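Keeping hemp foods at their best (and out of the wrong hands)

I've been cooking with hemp for a good few years now, mostly seed and oil and flour, and the question I'm asked more than any other has very little to do with recipes. People want to know how to keep the stuff. They buy a big bag in a fit of enthusiasm, use two spoonfuls on their porridge, and then find it at the back of the cupboard in December smelling like old putty. So I've gathered my storing and labelling tips on one page, and I hope there's something in it for you whether you're new to all this or have a shelf as crowded as mine.

Shelled seed

Shelled hemp seed goes off a great deal faster than whole seed. Once the bag is open I tip it into a clean, dry jar with a lid that fits properly, and it lives in the fridge door. If you've bought more than you'll get through in a month or two, freeze the rest in small pots. It doesn't clump, so you can spoon it straight out and on to your breakfast without any thawing. Good seed smells of nuts and a little of grass. If it smells of paint or crayons, out it goes, and please don't try to rescue it by toasting – I did once, and the whole kitchen smelt of it until bedtime.

Oil

Buy the smallest bottle you can bear to, in dark glass, and keep it cold from the day you bring it home. I use mine for dressings, for stirring into soup once the pan is off the heat, and for a green sauce with parsley that Kirsty Lockwood gave me when we shared a stall at the Stallthorpe market. I never fry in it. Wipe the neck of the bottle each time you pour, too, as the drips turn sticky and rancid long before what's inside does, and then you blame the oil.

Flour

Hemp flour is heavy and thirsty, and a little goes a long way. I swap in 33 grams for the same weight of wheat flour in a small loaf and add an extra splash of water. More than that and the bread comes out rather like a doorstop, though my brother-in-law says he likes it that way. Keep the bag rolled down tight inside a tin, and write the date you opened it on a bit of masking tape.

Sweets, drops and anything with CBD in it

I'm fussier about these, and I'd ask you to be as well. A gummy looks like a gummy once it's out of its packet, and a child or a visitor has no way of telling. Leave them in the original wrapper with the label and the batch number on it, even when the wrapper is a silly size and won't close. I fold mine over and put a clip on. Then the whole lot goes into a box with a lock, on a high shelf, well away from the biscuits. The fridge is a poor spot unless the box goes in as well.

The same goes, only more so, for readers in places where stronger edibles are sold legally. Don't decant them into a pretty jar, don't leave a half-eaten bar on the side, and don't bake them into anything that looks like the ordinary cake you'd offer round. If a child or a pet does get at some, ring for medical or veterinary help straight away and have the packet in your hand when you do.

Donal Mac Mathúna, who used to help me with my tasting evenings, had a very good habit of putting a strip of red tape across the lid of anything that wasn't for general eating. Red tape meant ask first. I've kept it up ever since, and even Hester, my youngest niece, knew the rule before she could read.

Going through the shelf

Once a season I take everything out and look at it properly. Check the dates, sniff whatever's open, and put the oldest at the front. Squeeze the sealed packets gently and listen for air, and set aside anything with a split seam. Write down what you've run out of before you put things back, or you'll come home with a third bag of flour, as I have.

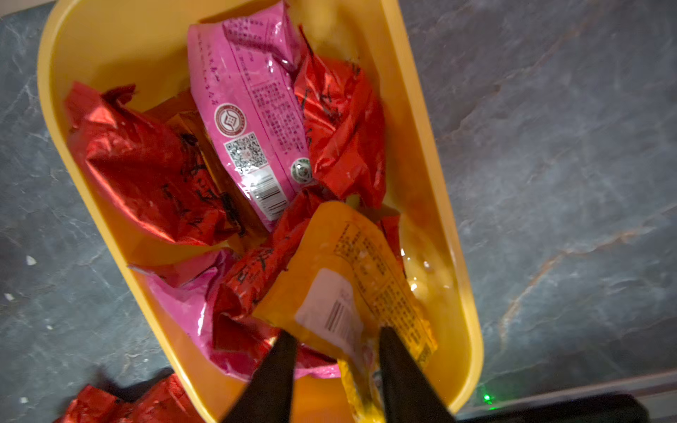

While the shelf is bare, give it a wipe with warm water and a drop of vinegar and let it dry fully before anything goes back. Seed and flour both take up damp very quickly, and a jar stood in a wet ring will have a musty bottom by the end of the week. I leave the cupboard doors open and go and have my tea.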